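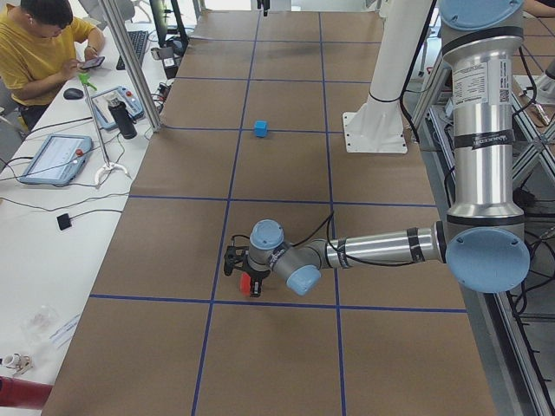
Covering and Gridding a Worktable with Kraft Paper and Tape

Workshop tips – surfaces and layout

A paper-covered bench with a taped grid gives a disposable surface and a coarse coordinate system in one step. Parts can be set down by cell, glue and marker stay off the tabletop, and the covering comes up in one piece when it is spent. The notes below apply to a long table with fixed equipment on it, which is the harder case. A bare table is done the same way with fewer cuts.

Materials

Brown kraft paper on a roll, wide enough to cover the table in one width if you can get it. Medium weight is best. Light paper wrinkles under tape and tears when the tape is lifted; very heavy paper holds the curl of the roll for days.

Colored tape, one color, one width. Dark blue on brown paper reads well from standing height and under warm or cool lighting. Yellow and tan disappear. Black works but is easily confused with cables and shadows.

Double-sided tape for the perimeter. Steel rule or aluminum straightedge, the longer the better. Chalk line or soft pencil. Utility knife with a fresh blade. Felt block or a folded cotton rag.

Preparing the top

Clear loose objects and wipe the table with a barely damp cloth. Let it dry fully. Scrape off old adhesive, as any lump will show through the paper and lift a tape line at that spot.

Unroll the paper and leave it flat overnight, curl side down, weighted at the corners. Gerardo Leone back-rolls his around a cardboard tube for an hour instead, and the result is close enough for a bench that will be used the same day.

Fixing the paper

Fasten one short end first with double-sided tape. Pull the paper toward the other end with even tension and smooth from the center line outward with the felt block. Fasten the far end, then the long sides. Do not put adhesive under the middle of the sheet. It makes removal slow and gains nothing.

If two widths are needed, overlap them in the long direction and plan the seam so that a grid line covers it. The tape then does two jobs.

Cutting around bolted flanges and posts

Where a flange or base plate is bolted to the table, do not unbolt it for the sake of the paper. Make a template from scrap, slit the sheet from the nearest edge to the obstacle, and trim the opening slightly undersize. Relief cuts at the curve let the paper lie flat; the surplus is then trimmed back with the knife held nearly upright. Close the slit with tape on the underside before smoothing.

Do not tape paper to the flange itself. Bolts need checking from time to time, and adhesive residue on a painted face is tedious to remove. A narrow gap is acceptable.

Framework along a table edge is easier. Run the paper up to the struts and stop there, cutting straight. Cables should be tied up to the frame and off the surface before the paper goes down. Cable left under the sheet makes a ridge that wears through.

Laying out the grid

Establish one baseline along the length of the table and measure everything from it. Measuring each line from the previous one accumulates error. On a table 2,000 mm long, an error of one millimeter per line is visible by the sixth or seventh line as cells that are plainly unequal.

Mark both long edges, then strike the crosswise lines between matching marks. Check the first cell for square by measuring both diagonals. They should agree to within 2 mm. If they do not, correct the crosswise line and leave the baseline alone.

Cells need not be square. Rectangles are often more useful, as trays and printed sheets are rectangular. Choose a cell slightly larger than the largest thing that will regularly sit in it.

Mark the edge of the tape, never the center. Rosalba Melis puts a small pencil tick on the side where the tape lies, so that there is no question at the far end of the table about which side of the line to follow.

Applying the tape

1. Lay all lengthwise runs first, then all crosswise runs.
2. Anchor the end, pull out a full table length, and hold the tape just above the paper under light tension.
3. Lower it onto the marks in one motion. Do not stretch it. Stretched tape contracts and puckers the paper over the following day.
4. Press down from the middle toward both ends with the rag.
5. Press the crossings again with a fingernail or the back of a spoon. Crossings are where lifting starts.

If a run goes down crooked, lift it slowly at a low angle within the first minute or two. After that, paper fiber comes with it. Past that point it is better to leave the strip, or to patch the cell.

Using the surface

Set small parts fully inside a cell and clear of the lines. A part on a crossing belongs to four cells at once, and the location noted on paper is then useless. Small colored blocks make good cell markers; red shows up best on brown, and blue is weaker next to blue tape unless the block is well inside the panel.

For numbering, write on the tape with a paint marker along two adjacent edges only. Letters one way, numerals the other. Numbering every cell clutters the surface and has to be redone with each patch.

Viewed from one end, the cells appear to narrow toward the far side. This is perspective. Check with the rule before relaying anything.

Patching and replacement

A torn or stained cell can be replaced by itself. Cut along the inner edges of the four surrounding strips, lift out the panel, slide in a new piece slightly oversize, and run fresh tape over the old. 2 layers of tape is the practical limit. A third makes a step that catches light parts and drags on cardboard.

Replace the whole sheet when the surface fuzzes or when patched cells outnumber original ones. A sheet laid in February will usually last into early summer in a dry room with moderate use. In a damp room expect the edges to lift sooner – renew the perimeter tape first and see whether that is enough.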